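# Unit 4: How Heat Gets Into Food
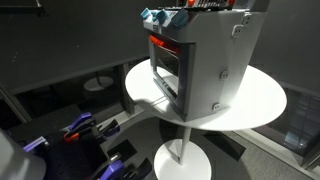
## Before we start

Bring the reader, a pencil, and if you can manage it a snack, because this is the unit that makes everybody hungry. We're going to spend the whole session on one question: when you put something cold in something hot, what is going on between the two? It sounds small. It took people a very long time to get a decent answer, and once you have it you'll never look at a baking sheet the same way again!

These notes cover the lecture and the kitchen session after it. The math is light. If you took the unit on measurement with Hadiza Odukoya, you already have more than you need.

## Heat and temperature are two different things

Temperature tells you how fast the tiny particles in a thing are jiggling, on average. Heat is energy on the move from a hotter thing to a colder one. You can reach into an oven set to 200 °C and feel the hot air on your hand for a moment without harm, yet touch the metal rack in that same oven and you get a burn at once. Same temperature, wildly different result. The air is thin and carries very little energy to your skin. The rack is dense, conducts well, and hands its energy over fast.

I love this one. Most of cooking is hiding inside it.

## Three ways in

**Conduction.** Energy passes from particle to particle through direct contact. A steak on a skillet, a flatbread on a hot stone, the handle of a spoon left in soup. Metals are great at it. Water is so-so, air is terrible, and food (mostly water, held in place) is slow. That slowness is why a thick roast can be brown outside and cold in the middle.

**Convection.** A fluid moves and carries the energy along with it. Air counts as a fluid, and so do water and oil. Hot air rises, cool air sinks, and you get a lazy loop going inside the oven. Add a fan and the loop isn't lazy anymore. Moving air keeps sweeping away the cool, damp layer that clings to the surface of the food, so things brown sooner. Many recipes have you turn the dial down by 20 °C for a fan oven, and now you know the reason.

**Radiation.** Hot surfaces give off infrared, which travels straight across empty space and gets soaked up by whatever it lands on. A broiler works mostly this way. So does toast! Dark surfaces absorb more of it and shiny ones bounce it back, so cookies on a black sheet come out darker underneath than cookies on a bright one.

In a real oven all three are happening together. The walls radiate, the air moves, the pan conducts. When a recipe goes wrong, a good first question is which of the three was doing too much or too little.

## Browning, or why we bother with an oven at all

Somewhere past 140 °C the surface of bread or meat starts doing something wonderful. Amino acids and certain sugars react to make hundreds of new flavor and color compounds. This is the Maillard reaction, and it's responsible for crust, roasted coffee, and the good corners of a pan of lasagna.

There's a catch, and it's water. As long as the surface is wet, it can't get much hotter than 100 °C, because the energy coming in goes into turning water to steam. Only when the outside has dried does the temperature climb high enough for real browning. So pat the chicken dry. Leave room between the potatoes. A crowded tray is a steamer.

Sugar browning alone is a separate process, caramelization, and it generally wants a higher temperature. Students mix these up every year (I did too, for an embarrassingly long time).

## Worked problem: warming a tray of water

It takes 4.2 joules to warm one gram of water by one degree Celsius. That's a big number compared with most materials, and it explains a lot of waiting in kitchens.

Say we have 200 g of water at 20 °C and want it at 100 °C, just short of boiling off.

- Mass: 200 g
- Temperature change: 80 degrees
- Energy: 200 × 4.2 × 80 = 67,200 joules

Now suppose our heater is rated at 2000 watts. A watt is one joule per second, so if every bit of that energy reached the water, we'd be done in 67,200 ÷ 2000 = 33.6 seconds.

Try it at home in an oven and you'll be standing there a good deal longer. Where does the rest go? Into the walls, the racks, the air, the dish, and out through the door. Babatunde Wike ran this with last term's group and the arguments over the missing energy were the best part of the session, so please come ready to argue.

## Opening the door

Every peek lets hot air out and room air in. The air itself warms back up pretty quickly, since there's so little of it by weight. The walls hold most of the stored energy, and they're what save you. A heavy oven that has been preheating a good while barely notices a quick look. A light one that only just reached its set temperature will sag, and your popovers will sag with it.

## Kitchen session

Mỹ Nông is running the bench this time. You'll work in pairs.

1. Slice one potato into rounds of equal thickness.
2. Dry half of the rounds well with a towel and leave the others wet.
3. Put both sets on the same sheet, well spaced, with the dry ones on the left.
4. Bake at 200 °C. Write down what you see every 4 minutes.
5. Cut one round from each set in half and compare the middles as well as the surfaces.

Turn the sheet around at the halfway point and make a note that you did.

## For next time

Read the chapter on insulation, up to the section on vacuum flasks. Then answer these in a few sentences each:

- Why does a pizza stone need a longer preheat than a thin metal pan?
- Foil over a casserole changes at least two kinds of heat transfer. Which ones, and how?
- Redo the worked problem for 497 g of water. Keep everything else the same.

Hand your answers to Nkechi Sani before the March break. Potato notes can be messy, I just want to read them.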